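Skillow Suture Policy Kit

Research method package for autonomous suturing on synthetic tissue

Order code: 2991
Version: 2
Page updated: 11 Jun 2018

Overview

The Skillow kit is a package for laboratories which work on learning to sew with two robotic instruments. It contains the training method developed by Rundholm, the recorded demonstrations on which the method was tested, and the phantom pads for repeating the test in your own laboratory. The kit is for research and teaching only. It must not be used on patients or animals.

The method divides the work of one stitch into short skills: take the needle, drive it, pull the thread, wind the loop, close the knot. Each skill is learned by its own small network. A higher network looks at the camera picture and decides which skill comes next. It may also decide to repeat a skill, for example when the needle was not taken well by the jaws.

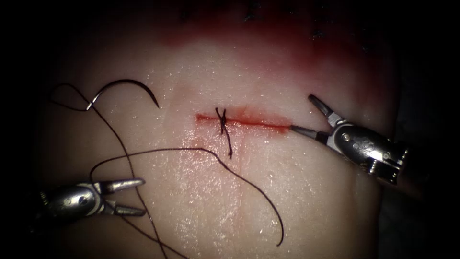
Synthetic pad with one knot tied over the incision. Both instruments have open jaws and the needle lies on the pad.

A situation of this kind is difficult for a single network, because no instrument holds the needle and the thread lies in several curves over the pad. In our data we call it a rest state. The higher network was trained with additional examples of rest states, and this gave the largest improvement among all changes we made in February.

What is in the package

Demonstration set, 1230 recorded stitches made by trained operators
Trained weights for all skills and for the higher network
Label files with start and end of every skill
Muraleo synthetic pads with prepared incision
Curved needles with black thread
Camera bracket for the wrist, with screws
Printed guide in English

The robot, the instruments and the computer are not included.

Camera views

The method uses a fixed camera together with a small camera at the wrist. The fixed camera shows where the incision is and how the thread is lying. The wrist camera is more useful at the moment of grasping, when the needle is small in the fixed view and its direction is hard to judge.
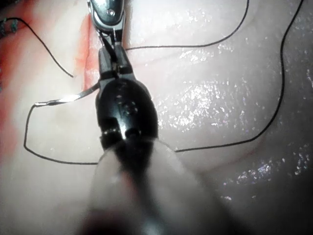
The angle between the needle and the jaws is estimated before each drive. If the estimate is too far from the wanted angle, the higher network asks for a new grasp and the drive is not started. The limit can be changed in the settings file. We advise to keep the delivered value until you have made your first complete test.

Thread is handled in a different way. We do not build a model of its full shape. The network learns only which part of the thread can be pulled and which part should be left free. On crossed threads this is still the weakest point of the method, and users should expect that some trials will need to be stopped by hand.

Test result

The method was tested with 396 trials on pads which were not used in the training. A trial was counted as successful when the knot was closed over the incision and the thread was not broken. The full table, with the failed trials sorted by skill, is in the guide. We ask users to read this table before they compare their own numbers with ours, as the light and the age of the pad have a clear influence.

Requirements

Two instrument arms with position control
One fixed camera and one wrist camera, synchronised
Computer with a graphics card suitable for training
Dark surface under the pad, without strong reflection

Storage of pads

Keep the pads closed in their bag, away from direct sun. After use, clean them with water and dry them with a soft cloth. Red test fluid can leave a stain in the material. The stain does not change the mechanical behaviour, but such pads should be noted separately in your records.

Ordering

The kit is delivered by Radulović to universities and research institutes. Please write the name of your institute and the type of your robot in the order form. Replacement pads and needles can be ordered without the full kit.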